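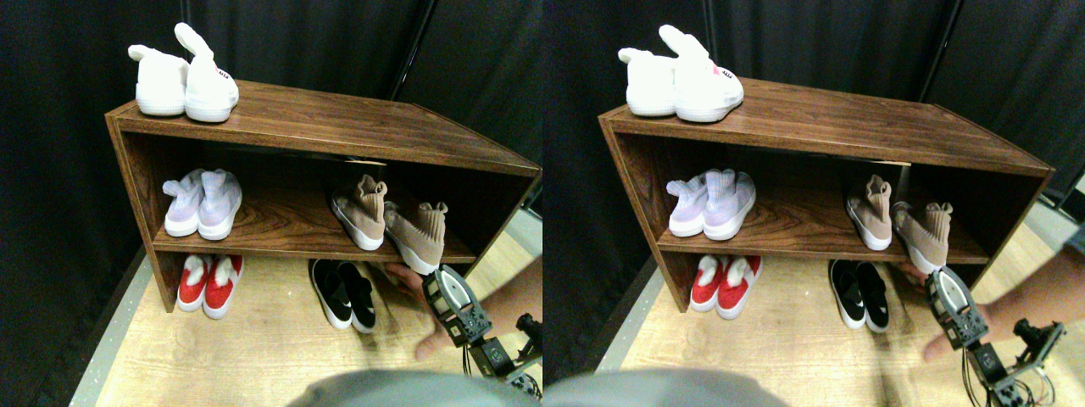 3 min read

Entrance and hallway check: low shoe rack
Madeck Shared Houses, Olaniyan Road
Checked by Setareh Rostami, January

Use this sheet with the general hallway sheet. Mark each item OK, Fix or Ask. Write a comment if it is anything other than OK.

1. Rack stands level and does not rock
OK. Pressed down on both ends of the top with the shoes left on. No movement.

2. Side panels upright and joints tight
Fix. The shelf joint on one side has a little play in it. A quarter turn with a hex key should do it. The key is in the Jasport tin under the sink. Please put it back in the tin.

3. Front edges free of chips and splinters
OK. Ran a cloth along the edge of the top and the shelf, and it did not catch.

4. Shelf not sagging
OK. The shelf has a lavender pair at the left and a beige pair with high knitted collars at the right, with a gap between them. Light shoes only on this shelf. Walking boots go on the boot tray by the back door.

5. Top used for light things only
OK. White pair kept at the left end. No plant pots, toolboxes or parcels on the top, please. The last rack went that way.

6. Nothing pushed so far in that it can't be reached
OK.
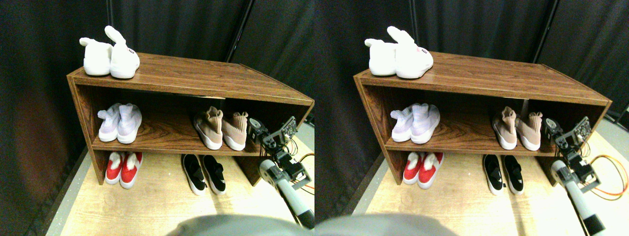 7. Floor-level shoes kept together and clear of feet
Ask. The red pair and the black pair are kept at floor level. They are fine where they are as long as the toes stay near the rack. The rule for this house is 1,000 mm of clear walking width, measured from whatever sticks out furthest, and that includes shoes. I would like a second person to measure it with the door open.

8. Curtains clear of the rack
Ask. The dark curtains come down behind it. They should hang freely and not be trapped under the rack or between the rack and the wall. Leave 100 mm if there is room for it. Check again whenever the rack has been moved for sweeping.

9. Floor sound and not slippery
OK. No polish on this floor. Stavros Vlachou has asked for the same in the other houses.

10. Fixing to wall
Ask. Avwood supplied a strap with the rack and I can't find it. It is a low unit, but a small child could still pull on the shelf. 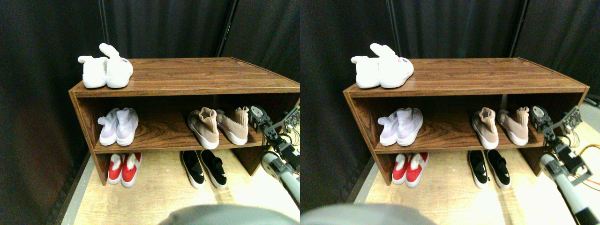
Mpho Dlamini replied that the strap is in the meter cupboard, in the envelope with the instructions, and that it needs a different plug for plasterboard. Item 10 stays at Ask until it is fitted.

11. Soles checked for grit
OK. Shake shoes out on the step before they go on the rack. Slip-ons get missed most often.

12. Rack wiped down
Fix. Damp cloth, then a dry one, going with the grain. Take every pair off first and do the shelf as well as the top.
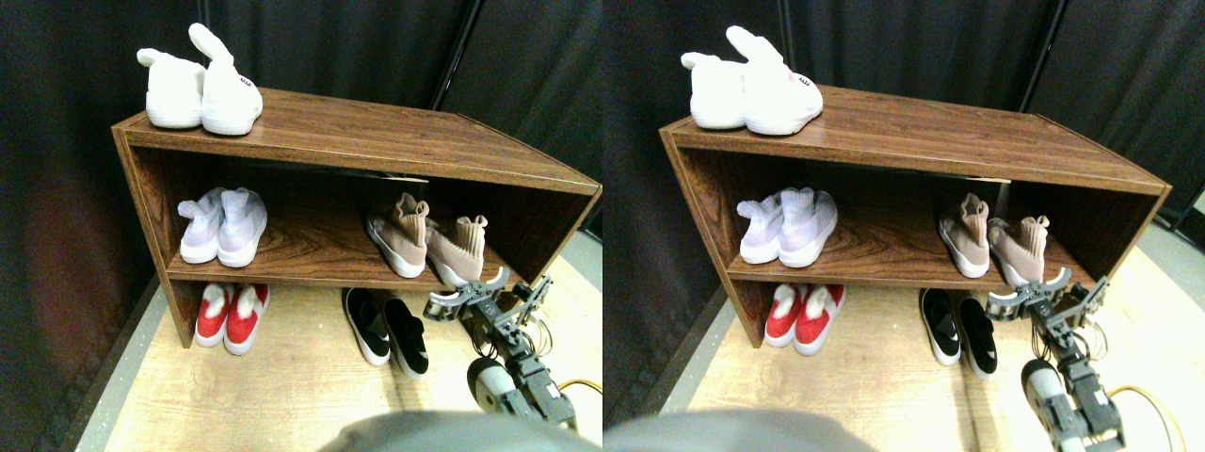

Can we keep a second rack on top of this one?
Racks in the hallway must stay single height. Ask Hajar Ezzat for space in the side room if you have more shoes than will fit.

To do before the next check: tighten joint (item 2), measure walkway (item 7), fit strap (item 10), wipe down (item 12). Initial each one on the sheet when it is finished.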